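墙上挂东西这件小事

搬进出租屋的第一晚，人往往会产生一种错觉：墙是自己的。于是锤子一举，钉子一歪，抹灰掉下来一块，露出里面发黄的老墙皮，押金也跟着少了一截。我把这些年在墙上吃过的亏整理了一遍，顺序比较随意，想到哪儿写到哪儿。
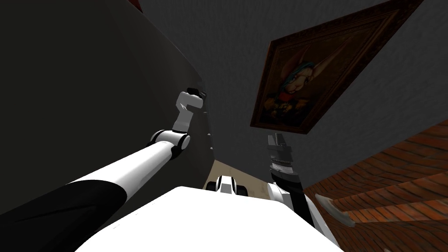

文：Mitali Howlader
居家栏目撰稿人，兼管读者来信

先敲墙。用指关节敲，别用锤子敲，锤子敲完就不用判断了。声音发闷、手疼，多半是砖或混凝土；声音空空的，像敲一只饼干盒，那是石膏板。两种墙要用的东西完全两样，五金店的人问你“什么墙”，你答“白墙”，他会叹气的。

石膏板墙：轻的东西用普通无痕钉，重一点的要么找到后面的龙骨，要么用飞机膨胀栓。找龙骨可以用探测器，也可以用一块小磁铁贴着墙慢慢滑，滑到哪里吸住了，后面多半有螺丝，螺丝后面就是龙骨。我用的是冰箱上掉下来的那种香蕉形磁铁，比邻居那台会叫的仪器准，至少不会对着空气叫。

砖墙和混凝土墙：老老实实用冲击钻。钻头和膨胀管的尺寸要对得上，六毫米的管配六毫米的钻头，别觉得大一号好塞。好塞的东西也好掉。钻头上缠一圈胶带标深度，孔比膨胀管深出几毫米就够了。孔里的灰要弄干净，用旧牙刷或者洗耳球都行，别凑上去用嘴吹，我吹过一次，之后整个下午都在冲眼睛。

接灰的办法有很多，最省事的是便利贴：对折一下，粘在孔下面，做成个小兜。两个人干活的话，一个钻，一个举着吸尘器，前提是你们的关系经得起“往左一点、不是那个左”的考验。

开关和插座的正上方、正下方不要打孔，左右平着过去的那一条也尽量避开。水龙头和热水器附近同理。二月里我住 Rudlow 那栋老楼的时候，楼下那户就是为了挂一只毛巾架，把热水管打穿了，毛巾架后来倒是挂得很端正。

关于挂多高。画廊的惯例是画的中心离地一米五左右，家里照着做大致不会错，除非你家大部分时间是坐着看墙的，那就往下降一点。沙发上方的画，底边离靠背一掌宽到两掌宽，再高就飘起来了，像是跟沙发吵过架。

尺寸要先量再买。我的教训是一只 Florkano 的长条搁板，标的是975毫米，我的墙垛净宽也是975毫米，看着是天作之合。结果踢脚线上方的墙垛往里收了一点，搁板横在那里，左边顶着，右边翘着。最后它去了阳台，上面放花盆，花盆倒是不挑。

先用纸样。把要挂的东西在旧报纸或牛皮纸上描下来，剪好，用美纹纸贴到墙上，住两天再说。两天里你会发现它挡了灯的开关，或者开门正好撞上，又或者你根本不想天天看见它。撕纸是不要钱的。

挂钩的位置也在纸样上标：把画翻过来，用手指把背后的钢丝往上挑到受力的样子，量挑起的那个点到画框上沿的距离，再画到纸样上。很多人直接从钢丝松着的位置量，挂上去矮了一大截，然后在上面再打一个孔，再然后在两个孔中间打第三个。
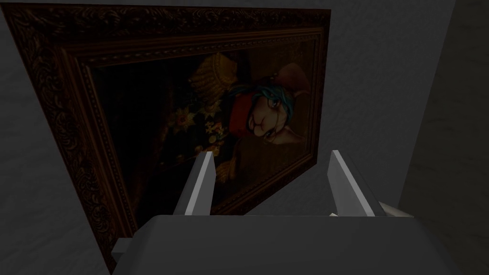

宽一点、重一点的东西用两个挂钩，间隔取总宽的三分之一上下，这样关门震几下也不容易歪。底边两角各贴一个小毛毡垫，墙上少几道黑印，背后也能透点气。还是歪的话，在下角后面搓一小粒蓝丁胶，按一下，比每天路过时伸手扶一扶要体面。

说说无痕胶条。包装上写的承重，是在干净、光滑、干透的墙面上测的，你家那面墙大概三样都不占。我的规矩是标多少打个对折。贴之前用酒精擦墙，别用洗洁精，贴上去用力按三十秒，等一个小时再挂东西。Prirkard 的中号条我用得最多，400克的小挂钟贴了两年没动过。同一面墙上的另一只就没这么争气，半夜掉下来，恰好砸在猫碗里，我和猫都没再睡着。

乳胶漆刚刷完的墙先别贴，等上两三个星期。壁纸上也别贴，胶条很牢，壁纸不牢，撕下来的时候它们会一起走。

取胶条要顺着墙面往下慢慢拉，拉得很长很长，像拉一块不情愿的口香糖。往外扯的人，请直接跳到下一段。

补洞。钉子眼用补墙膏，手指抹平，干了会缩，再抹一遍。膨胀管留下的大洞，先把管子拧出来（拿颗螺丝拧进去一半，用钳子夹住往外拽），拽不出来就往里敲进去一点，外面补上，谁也看不出。牙膏补洞的偏方流传很广，颜色过半年就黄了，而且是一个一个的小黄点，房东一眼就能数清楚。

补完用细砂纸打一打，裹在橡皮上打，比手指按着平整。补漆最头疼的是颜色，所谓的白有几十种。有条件的话，从门后不显眼的地方铲下指甲盖大的一片漆皮，拿去店里对色。我上次对出来的色号是82，店员很笃定，刷上去也确实像，只在下午四点以后不太像。四点以后我不看那面墙。

灰尘的事也顺便讲一下。雕花多的框、镂空的架子，抹布擦不进去，越擦灰越往缝里钻。用干净的旧化妆刷或者软毛油漆刷，从上往下扫，吸尘器管口离着一拃远跟着吸。玻璃清洁剂喷在布上，不要喷在玻璃上，喷在玻璃上的会顺着边缝流进去，在里面泡出一道波浪来。

楼下五金铺 Lục 的老板还教过我一招：螺丝拧进木头之前，在肥皂上蹭两下，省力不少。我回家试了，真的省力，就是那块肥皂后来洗手有点扎。

工具不用多，一把卷尺，一支铅笔，一把小水平尺，美纹纸一卷。手机里的水平仪能用，记得把手机壳摘了，我那只壳背后有个支架，害得一整排挂钩都往右下方倾斜，客人来了还夸有动感。

最后是收纳剩下的零件。每次装完多出来的螺丝和膨胀管，装进小密封袋，写上是哪面墙用的，跟卷尺放一起。我以前统统扔进一个饼干盒，有一年倒出来清理，42颗螺丝，没有两颗能配成对的，只好又倒了回去。

读者来信里问得最多的是瓷砖墙怎么打孔不裂。先贴一层美纹纸防打滑，用瓷砖钻头，关掉冲击，慢速，穿过瓷砖之后再换普通钻头开冲击。能打在砖缝上就打在砖缝上，将来补起来容易。打的时候旁边放一小杯水，隔一会儿蘸一下钻头，注意蘸之前先松开开关，电线离杯子远一点。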